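Notes from the home shop: teaching an arm to plug in a cable

A cable plug is small, it only goes in one way, and it latches. That makes it a good second task, after you've had the arm pick up and put down a few blocks. These tips are for arms you drive by remote control while the software records the moves.

**Set the table first**

- Lay the cable on something matte and plain in color. A used paper mailer works fine, wrinkles and all. Glossy plastic throws glare into the wrist camera.
- Tape the mailer down on the sides. If it slides, you'll spend half the demo chasing it.
- Look at the wrist view before you record. Up close, creases and shipping labels fill it quickly.

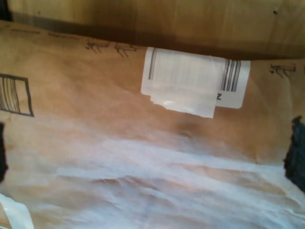 A reader in Pleltummont wrote that plain felt from the fabric store did better than paper for her, and that it doesn't crackle when the fingers touch down.

**Driving the arm**

- Start each run from the same arm pose, but move the plug a little every time. Vary the angle too.
- Slow down for the last inch. Fast approaches look good and teach the wrong thing.
- Keep the slack of the cable on the table side — a cable hanging off the rack pulls the plug around in the grip.
- Don't pause in midair to think. Plan the path, then go. The recording keeps every pause.

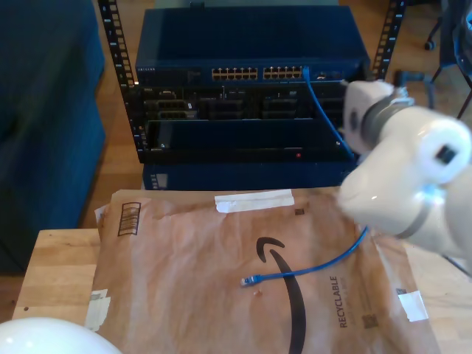
Ásgeirsdóttir disagrees on pauses: a short stop just before contact is worth keeping, she says, and only the long ones should be cut.

**Plugging in**

- Grip the plug body, never the latch. Squeeze the latch and it won't lock.
- Line up with the port before you push. If you're off, back out all the way and try again. Keep a few of those corrections in the set.
- Use a spare port on gear you can afford to scratch. 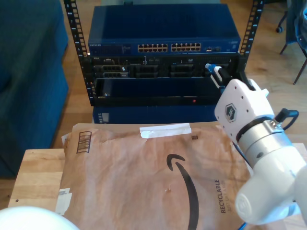
Standwood asks how many runs to plan on, and whether failed ones count.

Plan on 200 good ones for a single port. Up to 500 if you want it to handle several. Save the failures in a separate folder and label them the same day.

**Cleanup**

- Wipe the fingertips with a damp cloth. Tape residue builds up.
- Check the cable jacket for nicks and swap it when the latch gets soft.
- Park the arm before cutting power, or it will sag onto the table.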